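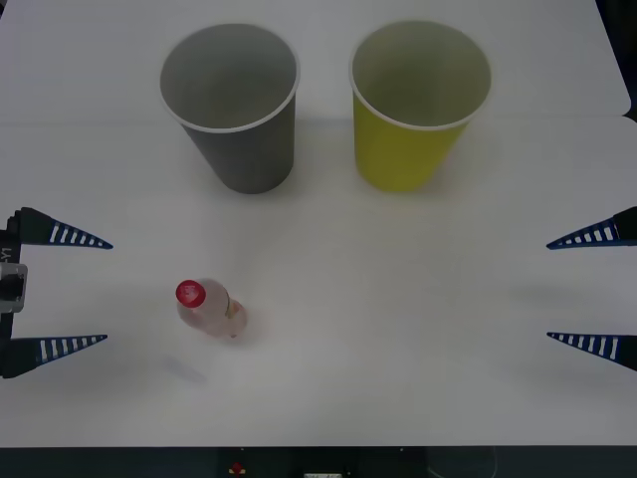 Planner Notes from the Bridarum Cell

The second release of Lougher, our two-arm planning package, entered use at the Clullbridge site on Thursday. The release replaces the single shared queue with one queue per arm and a common lock on the middle of the table. Over 313 simulated runs, the new arrangement removed all but 5 of the planning timeouts recorded under the old one.

The lock remains deliberately simple. An arm requests the shared zone, receives it for a maximum of three seconds, and must publish a retreat path before entry – a rule proposed by Nia Jarman during the design review.
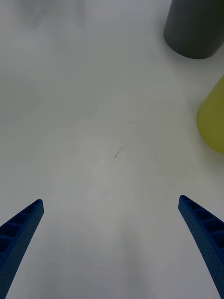
Does each arm plan on its own map?

Both arms read one map, held by the Istholm service. Each planner takes a copy at the start of a cycle and discards it at the end.
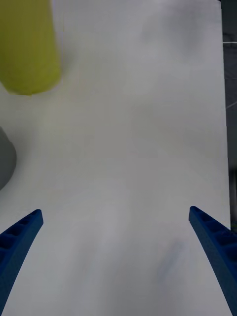
Perception is the next item of work. The present detector reports an object only when its full outline is available, and it drops anything that crosses the border of a wrist view. A yellow-green item at the upper left and a gray one at the left edge, both only partly in view, are the kind of input it ought to keep. The revised detector will pass partial outlines to Istholm with a lower confidence score, and the planner will treat them as obstacles until a second view confirms their extent. Testing is planned for December.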